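About Florkholm

Hi, I'm Macario Esquivel, and I run Florkholm, a site for people who grew up on old movies and still can't stop talking about them. I started it after a weekend of song-and-dance films with my aunt, who knew every lyric and sang all of them (loudly!).

We now have more than 2000 pages on here – actor profiles, film histories, soundtrack notes and a few long arguments about who danced it better. My favorite corner is Yook, our Monday newsletter, where I pick one forgotten picture from the 90 on my watch list and try to talk you into seeing it.

My cousin and I do all the writing, just the two of us. Urnetti hosts the site and Skostik handles our mailing list, so blame me for the typos and them for nothing.
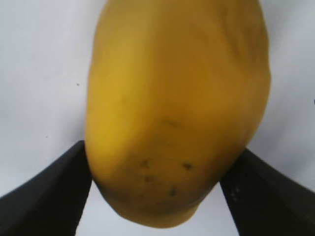
A big yellow mango, nice and close.

Got a correction, a memory or an old ticket stub to share? Write to us any time. We read everything, and in August we print our favorite reader letters.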